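Would you let it do the drawers?

My sister asked me at Easter when she could stop matching socks. She had seen a film of a robot folding a shirt and took it as a date for her diary. I work two days a week writing up trials for a small firm in Skirkdale that tests other people's machines, so in my family I am the one who gets asked. I said not yet, and she said that was what I told her last time.

I still think "not yet" is right, but it is a lazy answer and she deserved a better one.

Start with what does work. Machines are good at a chore when somebody has already done the hard half of it. A dishwasher washes plates very well once a person has scraped them, turned them the right way up and put them in a rack. The washing machine is the same. In the packing shed at Lirkcombe, where I spent part of June, one arm puts jars into trays all day and hardly ever drops one. The jars come down a belt, upright, all the same size. A man called Halfdan Þorgeirsson sets up the belt every morning and clears it when a label peels off and sticks to the rail. If you count only the arm, the job is automated. If you count Halfdan, it is partly automated, and he will tell you which part he would rather have.

What my sister wants is the other half. She wants something that can face the kitchen table at six in the evening, with a school bag on it, a half-open packet of something, a pen lid, two letters and a toy, and know what to do about each of them.

That is a far harder job than jars. Every item has to be found, and some are under others. It has to be picked up in a way that suits it. Then it has to go somewhere, and where it goes depends on the house. In mine, string goes in the drawer with the batteries. There is no rule behind that.

Soft things are the worst. A mug is the same shape when you have picked it up as it was before. A bag with a drawstring is a new shape every time it is touched, and the string goes its own way. Clear plastic is nearly as bad, as a camera tends to see whatever is behind it. Small latches and bolts need a push in exactly the right direction, and a person finds that direction with a fingertip without thinking. Most grippers have two stiff fingers and not much feeling in either.

Tabletop work with toys and small parts:

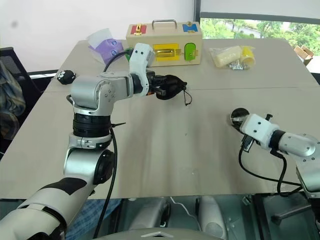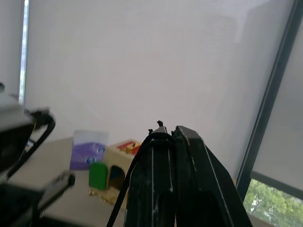

Daniyal Virk, who runs the bench trials at our place, keeps the scores, and he is strict about them. A try counts only if no one touches the table from start to finish. Last winter we had a tidying job from a customer, a run of 4,000 tries across several weeks, with the objects moved between each. The machine got 3,782 of them. The customer was delighted and wanted to put the figure on the front of a brochure.

I did the sum on the back of the report. That leaves 218 failures. If the thing is handling a few dozen objects an evening in somebody's home, there will be something on the floor or in the wrong place most nights. A teenager with that record would be thought quite helpful, I admit. But the teenager knows when he has dropped something. Of the failures I went through by hand, there were 19 in which the machine carried on as if it were holding an object it no longer had, and placed nothing, with great care, in the box.

I bring that up because it is the part the films leave out, and it matters more to me than speed. People complain that these machines are slow. I don't mind slow. If it took all night to clear a table I would be asleep. What I mind is having to check, because checking a tidied room takes me nearly as long as tidying it, and I enjoy it less.

Daniyal disagrees with me here. He says I am judging the machines by the standard of a good housekeeper when most houses don't have one. His mother lives alone and has trouble with her hands. She would take a machine that got the lid off a jar four times in five, and ring a neighbour for the fifth. I have no good reply to that. For somebody who can't do a chore at all, a poor helper is worth a great deal more than it is to me, and I suspect that is where the first useful ones will end up.

The shop floor is another matter. At Cheema, the parts supplier down the road from us, they looked at an arm for sorting mixed returns: bags of fittings, loose screws, odd bits in torn packets. They trialled it properly and sent it back. The manager told me it did well on anything in a box and badly on anything in a bag, and their returns come in bags. They have since asked customers to use boxes. I think they will try again next year, and it will probably go better, and some of the credit will be given to the robot.

I expect houses to go the same way. We will buy tubs that are easy to grip and stop owning certain kinds of bag. There is a storage range called Limau sold partly on this promise already, with wide handles and square lids in plain colours. It's a perfectly nice set of tubs. I have 2 of them, with rice in.

As for my sister, I have told her to buy socks all in one colour. She says the children won't wear them.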